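Dia aberto da oficina Loltside

O dia aberto da oficina Loltside é uma visita anual ao espaço onde se montam e ensaiam pares de braços robóticos de bancada. Realiza-se em novembro, numa antiga loja de azulejos de Mavlow, e dura uma tarde inteira. Escrevo este artigo porque já lá fui duas vezes e fartei-me de procurar informação que não existia (se alguém tiver dados melhores, agradeço que os acrescente!).

Origem

A oficina foi fundada por Otakar Kratochvíl, que antes reparava máquinas de encadernar, e isso nota-se: metade das tarefas que ele inventa mete papel. A primeira visita pública teve 12 pessoas e um braço só, o Slanina. O segundo, o Bruna, veio mais tarde, e desde então a demonstração é sempre a dois. Confesso que tenho um fraquinho pelo Bruna, não me perguntem porquê.

Como decorre a visita

As portas abrem às duas da tarde. Entra-se por grupos, há uma conversa curta junto ao armário das peças e depois passa-se à sala da bancada, que é pequena e aquece depressa, por isso levem roupa leve por baixo do casaco. Cada grupo fica lá uns bons minutos e pode fazer perguntas enquanto os braços trabalham. Otakar responde a tudo, até às perguntas disparatadas (fiz várias, incluindo se os braços se cansam; os motores aquecem, disse ele, e às vezes convém parar).

As crianças podem entrar a partir dos 5 anos. Da segunda vez fui com a minha sobrinha, que passou o tempo todo a dar ordens ao Slanina em voz alta. Ele não lhe ligou nenhuma, claro.

A demonstração

O programa muda de ano para ano, mas há quase sempre uma tarefa com as duas pinças em simultâneo. Parece coisa pouca e é dificílima! O papel dobra, escorrega, cola-se à folha de baixo, e as duas pinças têm de se aproximar muito sem chocarem uma com a outra. Eu, que a folhear uma agenda já apanho três páginas de cada vez, fiquei cheia de respeito.

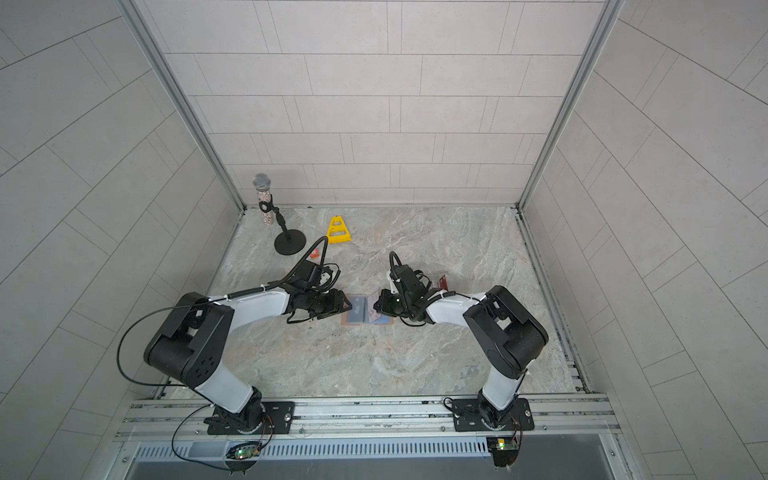
Os dois braços sobre o porta-documentos aberto, com a pinça da direita junto à folha levantada.

A bancada está fechada em três lados por paredes de azulejo, e o tampo tem desenho de pedra marmoreada. Quem gosta de eletrónica costuma ficar mais à frente, de olho nas plaquinhas com luzes verdes à frente da calha dos cabos. Eu prefiro o lado, de onde se segue melhor o movimento dos cotovelos.

Informações práticas

A entrada é gratuita, mas convém reservar lugar. Não há estacionamento à porta; o mais simples é deixar o carro junto ao mercado e subir a pé. No fim servem chá e bolachas no corredor, e quem quiser pode deixar sugestões de tarefas numa caixa. Eu deixei uma: abotoar uma camisa. Ainda estou à espera.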